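Folding day, and I'm a convert

March 3, 2020
by Rafia Kazmi

I have finally found a way of folding clothes that I enjoy! I know, I know. I've spent most of my adult life living out of a laundry pile on a chair, and my mother would laugh herself silly reading this. But I gave the whole closet a going-over this week, and I'm so pleased with it that I have to write it all down before I forget.

The trick for me was moving to the bed. I used to fold standing up at the dresser with no elbow room, and everything came out lopsided. On the bed I can spread a top out flat, smooth it with both hands, bring the sides in and then fold it up from the hem until it makes a rough rectangle. Dark things are the nicest to do on a light bedspread, because you can see the edges (greens and navies used to vanish on my old gray blanket).
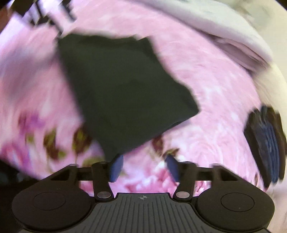 I don't fuss over perfect corners anymore. If it holds together when I pick it up, it goes in the drawer. I did 34 pieces in one go with the radio on, and only stopped because the tea had gone cold!

Sweaters are still my weak spot - they puff up and take over. I packed the thickest ones away in December and then had to dig half of them out again when we went to Foltness, so this time they're staying on the top shelf until it's properly warm. Socks I haven't even started on. There are 9 without partners, and I refuse to give up on them yet.

Contact | © Rafia Kazmi | Back to top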